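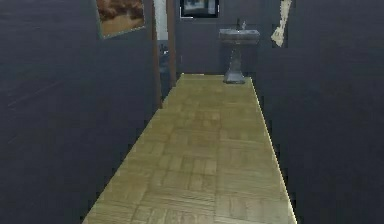

Hallway with parquet floor and dark gray wall (rendering).

About Fellen

Fellen is a small flooring shop in Evmont. We sell wood floors, we lay them, and a good part of the week goes to fixing floors other people were told would last forever.

We don't believe in forever floors. Valdis Lepik opened the shop after years of selling finishes with "lifetime" on the can, and he still keeps a drawer of warranty letters that paid out nothing. Read the small print on any of them. Ours is two pages, and it says what we won't cover in the same size type as what we will.

Most of the old floors we get asked to tear out don't need it. Rommel Galang looks at them first and will tell you if a sanding would do. It costs us sales. Anca Costache, who runs the office, has pointed this out.

You won't find the word "sustainable" on our price list. We asked three mills what they meant by it and got three answers. What we can give you is the name of the mill, the species and the price per square foot before you sign anything.

We have 184 samples in the showroom, and you're welcome to take 2 home. Look at them at night under your own lamps. Showroom lighting flatters everything, ours included.

Fellen Floors, Evmont | Contact | Copyright Fellen | Back to top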